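Search the Museum Pages Go

Home | Visit | Learn | Young Readers | Contact

Filed under: Everyday Objects, Ages 7 to 10

Why Are the Letters on a Keyboard Mixed Up?

A keyboard is a board of keys used for writing on a computer. Each key sends its own signal when it is pressed. The long key at the bottom is the space bar - it makes the gaps between words.

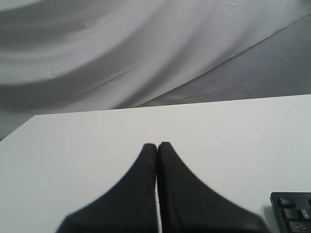

A keyboard on a white table. 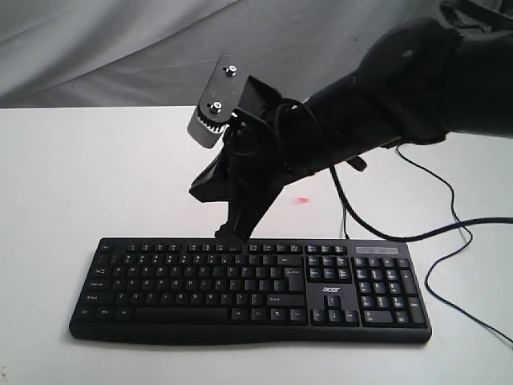
The order of the letters comes from old typewriters. People learned that order well and kept it when computers arrived. The Zalladstead Museum holds 32 typewriters, and young visitors may try two of them in December.

Keep food and drinks away from the keys at all times.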